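Clelham shortbread contest ends in four-way tie, again

The Clelham winter baking contest has once more failed to produce a winner, with judges awarding first place to all 4 entrants in the shortbread class on Sunday.

It is the second year running that the class has finished level. Entry costs $9, and the prize, a $100 voucher for Aerts Hardware, will be split into equal shares, each of which should just about cover a decent spatula.

"They were all very nice," said head judge Edith Huamán, who declined to say which was nicest. "I have to live here."

Contestant Itzel Varela, a joint winner both times, said she was thrilled, in the tone of a woman who had sifted her flour twice. She has asked for a judge from out of town next year, preferably one with no cousins in Clelham.

Organizers said they would look at the scoring in January. The current sheet offers two marks, "good" and "very good," and the first has never been used.

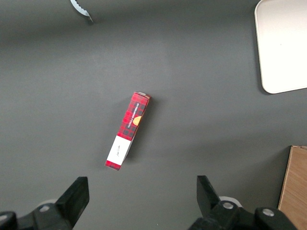

Store-bought vanilla shortbread. Boxed cookies are barred under contest rules.

The pie class was won outright by a visitor from Deravlow, who left before the applause.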